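6. When the Arm Drops Things

Read this section before calling Floltar support. Mireille Karam, who answers the phone there, will ask whether you have read it, and she can tell.

The Forkon table unit will pick up most small household objects. Now and then it picks one up, thinks better of it, and lets go on the way to the bin. The controller logs this as Fault 28, "grip lost in transit." The usual culprits are a worn finger pad, a grip force set for something sturdier, or a tool offset that has wandered.

CAUTION: Do not catch a falling object. The arm does not know you are helping, and it will carry on to the bin with your hand in the way.

6.1 Clearing the fault

1. Press the red stop button. Wait for the status light to turn solid amber. Blinking amber means the arm still has plans.

2. Switch off motor power at the base and fit the lockout tag. The tag goes on the switch. The Ernville site hung theirs on the coat hook, and we have had to add this sentence.

3. Support the forearm with one hand and release the wrist brake. It sags about as fast as you would expect of something that heavy.

4. Wipe both finger pads with a dry cloth. Replace any pad worn below 2 mm. Zaugg pads fit; pads cut from a mouse mat do not, whatever you may have read on the user forum.

5. Take your hands and the cloth out of the work area, close the brake, remove the tag and restore power.

6.2 Setting out the retest

Use a mixed set, because a gripper that manages a box all day may still lose a crinkly bag on the first try. Include something round, something flat and something that gives when squeezed. Food packaging does nicely. Leave a bowl open side up and lay a paper cup on its side, as cups in service rarely stay standing.

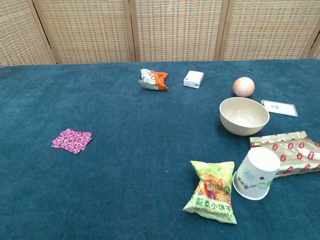 6.3 Running the retest

1. Set the speed to 15 percent. You will be tempted to go faster – please don't.

2. Stand outside the marked floor line and start the routine called SLOW PICK.

3. Watch the fingers, not the screen. The screen reports a good grip slightly before the fingers have formed an opinion.

4. If Fault 28 returns on paper or film items only, lower the grip force one step and repeat. If it returns on everything, go to Section 4 and redo the tool offset.

NOTE: A crushed cup counts as a fail even though no fault is logged. The controller considers a crushed cup to be very securely held.

5. After more than two failed retests, lock the unit out again and send the log to Dorin Văduva at Floltar. Do not clear the log first.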